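# Wavow CR-7 Grievance and Intake Records Terminal

Wall-mounted terminal for housing units, intake areas and medical waiting rooms in jails, prisons and juvenile facilities. The CR-7 accepts written grievances, housing reassignment requests and sexual abuse reports, issues a numbered receipt for each one, and stores the submission in a log that facility staff can read but can't edit.

Last revised Jun 21, 2019.

## Purpose

Paper grievance forms are lost, returned unprocessed, or logged days after they were handed in. When a claim later reaches a court, the date of first notice is often disputed. The CR-7 records that date at the point of submission. The receipt carries the submission number, the time and the category chosen by the person filing. It doesn't print the text of the complaint.

The terminal doesn't decide whether a grievance has merit and doesn't replace the facility's own procedure. Deadlines, appeal levels and responding officers are set by the facility in the configuration file.

## Submission categories

The unit ships with six categories enabled:

- Medical care, including denied or interrupted prescriptions
- Housing and cell assignment
- Physical or sexual safety
- Staff conduct
- Property and mail
- Access to counsel and legal materials

A seventh category can be defined locally. Entries filed under physical or sexual safety are routed to the designated compliance officer and to one outside recipient, such as an ombudsman or monitor. Both addresses must be filled in before the terminal will leave setup mode.

The name field accepts a legal name and a name in use. Both are stored. The display and the receipt show the name in use where one is given. The gender marker field is optional and may be left blank without blocking the submission.

## Enclosure and mounting

The housing is welded steel with a polycarbonate window over the display. There are no exposed screws on the front or sides. The receipt slot is recessed and the paper is cut inside the housing. The unit mounts on a back plate, which is anchored first; the terminal is then hung on the plate and locked from below with the supplied key.

Mount the terminal where a person can read and type without the display being visible from the officer station. A privacy hood is available for open dayrooms. Lower mounting is required in at least one location per facility for wheelchair users. 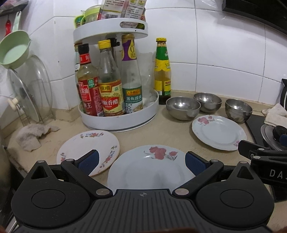 Power is supplied over the network cable. If the connection drops, the unit keeps accepting submissions and holds up to 3,690 of them in local memory. Each is sent in the order received when the connection returns, with the original submission time preserved. The receipt printed during an outage is marked "held locally" and uses the same number the entry will have in the central log.

## Log and export

Every action on a record is appended as a new line: submission, first view, assignment, response, appeal. Earlier lines stay as written. Corrections are entered as separate lines with the user's ID.

Exports are produced as PDF or CSV. A single-person export, used for discovery requests, contains all records linked to one booking number together with a verification code. The code can be checked with the Protberg Reader, a free desktop program that runs without a network connection.

## Specifications

| Item | Value |
|---|---|
| Display | 7-inch, monochrome or color |
| Input | Sealed membrane keyboard; audio handset optional |
| Local storage | 3,690 submissions |
| Receipts per roll | 100 |
| Interface languages | 6 |
| Network | Wired only |
| Log format | Append-only, signed |

## Ordering

| Part | Description |
|---|---|
| CR-7 | Terminal, back plate, key set |
| CR-7H | As above, with audio handset |
| PH-1 | Privacy hood |
| RP-100 | Receipt roll |
| Thakur Relay | Server software for facilities with more than one terminal |

Receipt rolls from other suppliers may jam in the recessed slot and aren't covered under warranty.

## Support

Installation questions: Isamu Ogura, field engineering. Log verification and records requests from counsel: Fumiko Hoshino. Agencies replacing a Culorora kiosk should ask for the migration sheet before removing the old unit, as its stored records can't be read once power is disconnected.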